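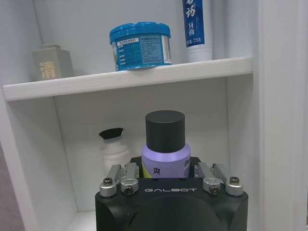

Hòa Trương replied:
Mine go in the bathroom cabinet too, but lying down. Fifteen minutes of wiping up leaks last Wednesday and I'm rethinking that.

tendolska_fan
Standing up is the only way for anything with a flat cap. The purple bottle in the first post looks fine where it is. I'd use the shelf above for the short stuff, jars and so on.

Cường Lò replied:
Disagree. Tall bottles should go in a bin you can pull out. I got two Trultusby bins, 9 inches deep, and I can reach the back now. Before that I kept buying shampoo I already had.

tendolska_fan
Bins waste space in a narrow cabinet. You lose an inch on each side.

Cường Lò replied:
Half an inch. I measured.

Hòa Trương replied:
Does the size matter? I buy the 850 ml refills and they don't fit under my shelf at all.

faritz351
Move the shelf up a notch if it's on pegs. Mine is screwed in -- had to decant everything into smaller bottles. Label them. I washed my hair with body lotion once.

tendolska_fan
Or keep the refills under the sink and only the open one in the cabinet.

Hòa Trương replied:
It's on pegs. Will try moving it tonight.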